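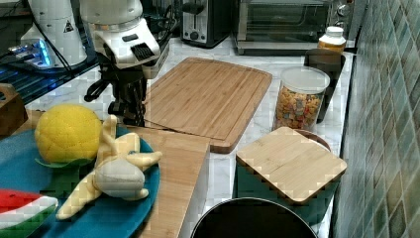 The arm at the Trastham test kitchen, with the large cutting board and the plush fruit on its plate.

Kitchen arm stopped after cable fault

The kitchen arm at Trastham was out of service for 11 days in October after it twice failed to stop when its gripper met resistance. There were no injuries. The arm is running again at reduced speed, and anyone booked on it should read the changes at the end of this item before their next session.

The first failure came during a pick and place run with the soft toys. The arm was lowering the plush banana when the gripper came down on the edge of the plate. It should have halted and backed off. It kept pushing for a little under two seconds, slid the plate toward the front of the counter, and then stopped on a joint torque limit. The operator logged it as a bad grasp and restarted, as the checklist then allowed.

The second came the same afternoon, at 3:40. The gripper pressed down on the cutting board and held there. Zdislava Beneš was at the station and hit the emergency stop. The board was marked but not cracked. She locked the arm out, tagged it, and sent the logs to Thitima Petchrat in the Rorelwood office.

Thitima went through the logs that evening and found that the contact signal from the gripper had been dropping out for short periods since the end of September. There were 32 dropouts in all, most of them when the wrist was turned well past its middle position with the arm reaching low. The controller treated a missing signal as "no contact" and carried on. It should have treated it as a fault. That setting came over with the Dernero controller software when we moved to it in the spring, and we did not check it at the time.

With the gripper housing open, the cause of the dropouts was easy to find. The signal cable had been clamped too tightly at the wrist and had worn through its jacket on one side. One conductor was broken and touching only in some positions. The cable was rated for far more bending than it had seen, but the clamp left it no slack. We have replaced the cable, moved the clamp, and added a loop at the wrist.

The new cable was tested over 600 cycles with the Sakamoto test routine, covering the low reaches where the old one failed. No dropouts were logged. The controller now stops the arm on any loss of the contact signal, and we confirmed this by unplugging the cable at three points in the motion.

Changes from now on:

Speed is limited to 40 percent until the second arm has been opened and inspected.

After any unexpected contact, do not restart. Lock out the arm and call Thitima or Zdislava.

Unplug test at the start of every shift. Write the result in the station log with your initials.

Keep hands off the counter while the arm is enabled, including when it is paused between picks.

Sessions lost during the shutdown will be rebooked in the order they were canceled. Send corrections to the schedule to Zdislava.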